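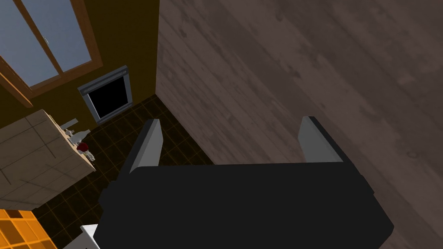
Selon Shahzad Niazi, un classement d'aspect établi sur le seul nombre de nœuds sous-estime l'effet du fil, car deux plateaux de même classe sont souvent séparés par l'acheteur dès que l'orientation du veinage diffère. La remarque a conduit à revoir la grille Mazandarani, dans laquelle le fil n'intervenait qu'à titre de correction.

### 3.2 Cotation du fil et des nœuds

Les plateaux proviennent de la scierie Travent et du dépôt de Zarkport. Chaque évaluateur attribue une note de fil, une note de nœuds et une note de teinte, sans connaître la provenance du lot. Les veines diagonales et les nœuds plus sombres que le fond, comme sur la figure 3, relèvent de la catégorie « mixte ». Le lot de Zarkport comptait 55 plateaux, dont 50 ont été retenus ; les autres présentaient des fentes en bout. L'humidité de l'air a été maintenue à 30 % pendant toute la cotation, réalisée en septembre.

L'accord entre évaluateurs est satisfaisant pour les nœuds et médiocre pour la teinte. Les écarts se concentrent sur les débits sur dosse, dont les plages claires sont tantôt assimilées à l'aubier, tantôt ignorées.

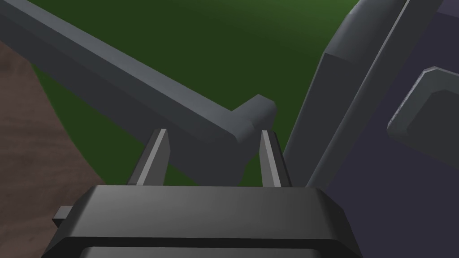
Niazi objecte que la note de teinte devrait être retirée du score global tant que l'éclairage n'est pas normalisé. Le logiciel Wistolero permet ce retrait sans recalcul des autres notes. Le score a donc été établi dans les deux configurations ; le rang des lots reste inchangé, mais la dispersion diminue lorsque la teinte est exclue.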